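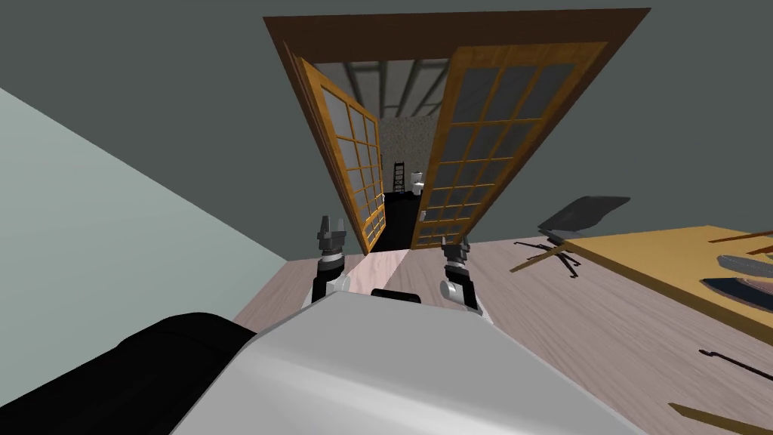
Wie oft muss man die Greifer einer zweiarmigen Maschine neu referenzieren? Nach jedem Fingerwechsel und sonst alle 600 Greifzyklen, auch dann, wenn im Protokoll alles unauffällig aussieht.

Lesezeit: 3 Minuten

4.2 Einrichtung und Pflege der Maschine

Wir möchten in diesem Abschnitt etwas ausführlicher werden, als es in vergleichbaren Arbeiten üblich ist, denn gerade die kleinen Handgriffe beim Einrichten haben uns im Laufe des Projekts Dretier die meisten Nachmittage gekostet – und auch, das sei gern zugegeben, die meiste Freude gemacht. Die Maschine, im Folgenden kurz Olline genannt, trägt zwei Arme mit je einem Zweifingergreifer. Zu ihr gehört ein Simulationsmodell, das wir mit derselben Sorgfalt pflegen wie die Hardware und an dem jede Änderung zuerst durchgespielt wird.

Abbildung 4: Gerenderte Ansicht aus der Simulation, Blick am weißen Rumpf vorbei auf beide Arme. Die Finger des linken Greifers stehen leicht auseinander, der rechte Greifer ist geschlossen.

Das Einrichten beginnt immer mit den Handgelenken. Beide Arme fahren in die Ausgangslage, danach wird der Nullpunkt jedes Gelenks gelesen und mit dem Wert aus der Simulation verglichen. Weichen die beiden voneinander ab, so ändern wir zunächst nichts am Modell, sondern lösen die Klemmung, setzen das Gelenk neu an und lesen noch einmal. Erst dann kommen die Greifer an die Reihe, und zwar einzeln: Der eine bleibt geschlossen, während der andere geöffnet wird. Eine solche ungleiche Stellung, wie sie auch Abbildung 4 zeigt, ist für die Zuordnung der Kanäle sehr angenehm, weil eine Verwechslung von links und rechts sofort auffällt.

Für die Kollisionsprüfung laden wir anschließend einen möblierten Innenraum mit Türflügeln, Tisch und Bürostuhl. Nimal Mollah hat dafür eine Folge von 70 Armstellungen zusammengestellt, die wir nach jedem Eingriff vollständig abfahren, auch wenn nur eine Schraube nachgezogen wurde.

Die Finger selbst tauschen wir nach 2.000 Zyklen, die Kabel an den Handgelenken werden bei jeder zweiten Referenzierung mit der Hand abgetastet. Im Mai hatten wir diesen Schritt einmal ausgelassen und suchten danach lange nach einem Wackelkontakt, den der Prüfplan Sadell schlicht nicht erfasst. Die seither gültige Fassung des Plans trägt den Stand 25. Oktober und liegt im Anhang B.

Kontakt: Arbeitsgruppe Debnath, Nimal Mollah · © Projekt Dretier · Nach oben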